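Section 6: Setting Up and Looking After the Pimentel Cell in Simulation

Updated 2024-01-29

I wrote this section after setting up my second Pimentel cell, because the notes I kept from the first one were a mess and I ended up redoing half the work. It assumes you've already installed the Flirnier control package and that the arm shows up in the device list. If it doesn't, go back to Section 5 and sort that out first - none of what follows will work without it.

Loading the cell

1. Open Flirnier and pick Cells, then New from Template.

2. Choose the Birkham kitchen template. There's an older one called Birkham Basic right next to it, and the two icons look almost the same, so read the name before you click!

3. Wait for the progress bar to finish. On my machine this takes almost 60 seconds the first time and much less after that.

4. Set the physics rate to 113 steps per second. I know that's a funny number (I tried rounder ones, believe me) but the finger contacts stay calm there and the arm doesn't buzz when it's holding still.

5. Press Home and let the arm go all the way to its rest pose.

Note: If the arm stops partway home, don't keep pressing the button. Press Clear Faults once, then Home again.

Zeroing the fingers

1. Put the gripper in Manual.

2. Close the fingers slowly with the left arrow key until the force reading moves off zero.

3. Back off by 2 clicks and press Set Zero.

4. Open the fingers fully, close them again, and check that the reading comes back to the same place. Mine usually needs a second try.

Caution: Never set the zero with something between the fingers. The software will happily accept it, and then every grasp you run will come in too wide.

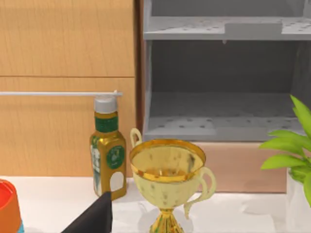
Checking the approach path is the step I used to skip, and I paid for it with a whole afternoon of knocked-over props. Switch to the gripper view and jog the arm toward whatever you plan to pick up, with the speed slider all the way down. Say it's the bottle with the white cap: there's a gold trophy cup just to its right and nearer to you, and its curled handles stick out on both sides, so coming in from the right is asking for trouble. Look up as well, since the cap nearly touches the white cabinet handle. I leave the cup where it is and bring the finger in low from the left. Save that pose as your pre-grasp once you like it, and give it a name you'll recognize in June.

Setting the keep-out zones

1. Open the Zones tab and press Add Box.

2. Drag the box over anything the arm shouldn't touch. Cover handles and leaves too, even if that makes the box look much too big.

3. Tick Slow Near Zone. The default margin is fine for most layouts.

4. Run the path once with Dry Run turned on and watch for red flashes.

Note: Zones don't follow an object when you move it. If you shift a prop, delete its box and draw a new one.

Regular upkeep

Re-zero the fingers whenever you change the physics rate or load a different finger model. I also clear out the contact cache every Monday - it's under Tools, then Faravano Cache, which is a leftover name from an older release and still confuses me.

Before you update Flirnier, export the cell to a file and keep the old copy until you've run a full pick on the new version. Saved poses come across fine. Zones sometimes lose their margins, so open each one and check.

If the gripper starts to jitter after an update, look at the physics rate before anything else. The installer likes to put it back to the default.

Saving grasp settings is covered in Section 7.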